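Small Bins, Part Two

Posted in August by Maxine Fairweather

I wrote last month that I was going to deal with the drawer in the hall table, and I got two emails asking if I did. I did. It took most of a Saturday's worth of effort spread over several evenings, and I threw out less than I thought I would.

The drawer is 42 inches wide, which is too wide for a drawer. Things slide to the back and stay there. When I pulled it all the way out I found takeout menus, a tape measure, two pairs of sunglasses, a set of keys to a lock we don't own anymore, dead batteries mixed in with good ones, and every phone accessory this family has bought in the last ten years. The phone stuff was the biggest pile by far. Chargers, car mounts, the little pins for the SIM tray, screen protectors still in the sleeve, and cases.

I had been looking at drawer dividers. Vondum makes a nice set that expands to fit, but it was 64 dollars and I couldn't see spending that on a drawer full of old cables. I went to Meijer for milk and came home with plastic bins from the storage aisle instead. They are long and narrow with a slot at the end you can put your fingers through. I bought three and went back later for more, and by then they only had the shorter ones, so the set doesn't match. It bothers me a little when the drawer is open.

My rule for the bins is one kind of thing in each. Cables go in one. Batteries go in another, and I tested all of them first with the cheap tester from the garage. Keys and tags got one of the short bins. Pens did not get a bin. Pens live in the kitchen.

I work with paper down on the table when I sort. My mother did this with shelf paper and I do it with whatever sheet is big enough. Drawer dirt is its own kind of dirt, and I would sooner fold it up and put it in the trash than wipe it off a table. It also helps me see the small stuff. I would have lost all the SIM pins without it.

Cases were the hard part. People hang on to phone cases long after the phone is gone. I asked everybody in the house to tell me what phone they have now, wrote it on an index card, and held each case up against the card. If the phone was gone, the case went in the donate bag, unless it was brand new, and then I asked around at work first. The ones we are keeping go in standing on end, so you can flip through them like folders.

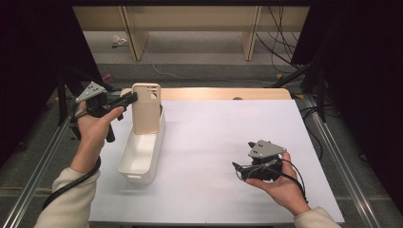

I tried laying them flat first and it was a mess by the next morning. On end they stay put, as long as the bin isn't too full. If it gets too full that means we have too many cases and somebody has to pick.

The soft rubbery ones pick up lint like you wouldn't believe. I washed those in the sink with dish soap and let them sit overnight on a towel. The hard ones just got wiped down.

The donate bag went to the Netavstead thrift store on the corner by the bank. They take cases and chargers but not batteries, so those are in a coffee can in the garage until I get over to the drop-off.

Next up is the linen closet - I've already bought the shelf liner, so I'm committed. If you have a good way to fold a fitted sheet, write and tell me. I have watched the videos and mine still come out in a ball.

Get new posts by email. Enter your address to subscribe. You can unsubscribe at any time.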